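Speaker notes – Sleep and shift work, community health evening, Morkatgate library

Running time 40 minutes with questions. Delia Roman introduces. Slides are on the library laptop, back-up on my stick.

Opening (3 min)

Thank Delia and the library. Say who I am: 22 years as a ward nurse, a good part of it on nights, now teaching at the college. I'm not a sleep doctor. If someone has a medical question, send them to their GP and don't try to answer it from the stage.

Ask for hands: who works nights now, who used to, who lives with somebody who does. Wait for the third group. They're usually the biggest and they didn't expect to be asked.

Slide 2 – What a body clock does (5 min)

Keep it short. The clock sets when we feel sleepy, when we're hungry, when body temperature drops. Light is the main thing that sets it. Meals and activity help a bit.

Point to make: a night worker is trying to sleep while the clock says get up. Day sleep is usually shorter and more easily broken. People blame themselves for this and they shouldn't.

Don't go into hormones unless asked. Last time I lost the room for ten minutes on melatonin.

Slide 3 – The Cârstea roster (6 min)

This is the bakery story. Cârstea ran a week of nights, a week of earlies, a week of afternoons, going backwards. Lăcrămioara Vlad was the floor supervisor and gave me permission to use her name and her sleep diary.

Read out two lines from the diary. First: "Slept 9 to 12, awake, slept 2 to 3, gave up." Second, after they turned the roster around the other way: "Slept 9 to 2. Woke up by myself."

Be careful here. One person's diary is one person's diary. What I can say is that most people find it easier to move their sleep later than to move it earlier, so a roster that goes mornings, afternoons, nights tends to be kinder.

If anyone from Cârstea is in the audience, say hello but don't put them on the spot.

Slide 4 – The bedroom (6 min)

Dark, quiet, cool. Go through each.

Dark: blockout curtains or a lined blind. A cheap eye mask works for a lot of people. Cover the clock face.

Quiet: earplugs, a fan for steady noise, a note on the front door for deliveries. Phone on silent with one number allowed through.

Cool: a light doona in summer, layers in winter. It doesn't matter what's on the cover. Plenty of shift-working parents end up in the kids' room during the day as it's at the back of the house, and they sleep perfectly well under cartoons.

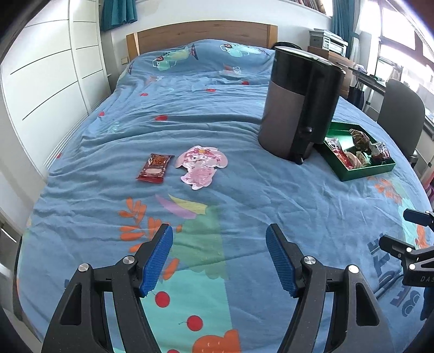
Slide 5 – Food, coffee and the drive home (6 min)

Eat the main meal before the shift. Something small in the middle of the night, such as soup or a sandwich. Heavy food at three in the morning sits badly with most people.

Coffee early in the shift, then stop. I used to say six hours before bed. Some people need longer.

The drive home gets its own minute. Slow down and say it plainly: if you're nodding, don't drive. Car pool, bus, or a nap in the break room first. Winding down the window doesn't fix it.

Sunglasses on the way home are optional, and never if you're drowsy behind the wheel.

Slide 6 – People you live with (5 min)

Marta Symonenko's fridge calendar. One colour for sleep, one for work, one for everything else. Her kids can read it without asking her. She says the arguments about noise mostly stopped once the sleep blocks were written down.

Suggest one shared meal a day, whichever one it turns out to be. Breakfast counts as dinner.

Questions (9 min)

Likely ones: naps before a first night (yes, 90 minutes or so if you can get it), tablets (GP), going back to days on your weekend off (hard, try meeting halfway).

If it goes quiet, ask Leidy Alvarado about the hospital's nap room. She has agreed to speak for a minute.

Before packing up

Handouts are on the table by the door. Sign-up sheet for the June session beside them. Return the clicker to Delia.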